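**Progress report to Vondness: sorting and handling workspace, second period**

Submitted 13 September 2026 by Catarina Peixoto

The grant covers the fitting out of a shared work area for small-parts handling and the preparation of the layout on which later sorting work will be carried out. The present report deals with the work surface, the storage arrangements and the wiring. Staff costs are reported separately by Nhung Dương in the financial annex.

At the close of the first period the surface had been covered but carried no markings. Positions were agreed verbally between operators, and the written records could not be compared from one session to the next. Horațiu Bălan proposed a taped grid, and the proposal was adopted in May. The grid has two purposes: it gives every item a named starting position, and it allows the bin to be put back in the same place after cleaning. Cardboard was retained as the covering. It is inexpensive, it can be replaced in sections, and the tape can be lifted and laid again when the layout changes.

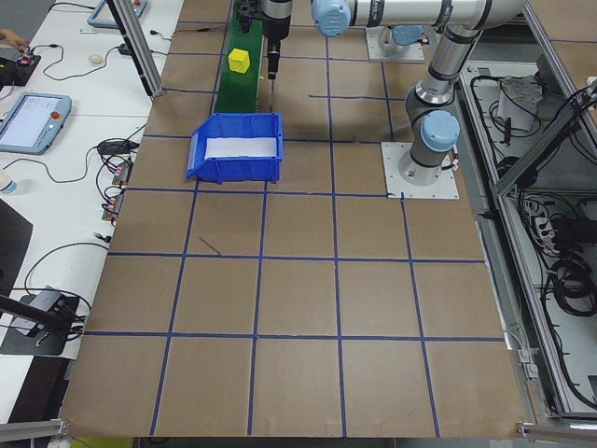
*Nidus Unit - Handling and Layout Team*

The blue tape now runs in both directions across the cardboard, and the open-fronted bin stands at the end of the green conveyor with a white insert covering most of its floor. Small cubes, such as the yellow one on the belt, remain the standard item for this stage. The team has purchased 200 of them from Koivisto, together with 2 spare bins of the same pattern. The cubes are stored by color and drawn out at the start of each session.

One correction is outstanding. A short diagonal piece of blue in a cell left of center does not belong to the grid and will be removed when the cardboard is next replaced. Its presence has no effect on the cell names, but new operators have asked what it means, and the team would prefer that the surface carry no marks without a purpose.

Cabling is the weaker part of the installation. The power strip and the coiled cables are gathered inside the aluminum-framed enclosure along the right side, where they are kept off the work surface. They are not yet tied or labeled. Teodora Kadrić has prepared a labeling scheme, and the work is planned for the coming period - it requires the area to be shut down, and the team did not wish to lose session time before the layout had been settled. The white side table is also in constant use for control tablets and small equipment. A shelf for items that need not be within reach has been requested.

Expenditure on consumables in the period came to 470 euros, against an allocation that included a further 200 euros for replacement cardboard. That sum has not been drawn and the team asks that it be carried forward.

In the next period the team will complete the labeling, replace the worn sections of the covering and issue a one-page plan of the grid with its cell names. Joni Rautiainen will take over responsibility for the session records. The team also requests the written agreement of Vondness to move the Rornow trial items to the third period, when the revised layout will be available for them.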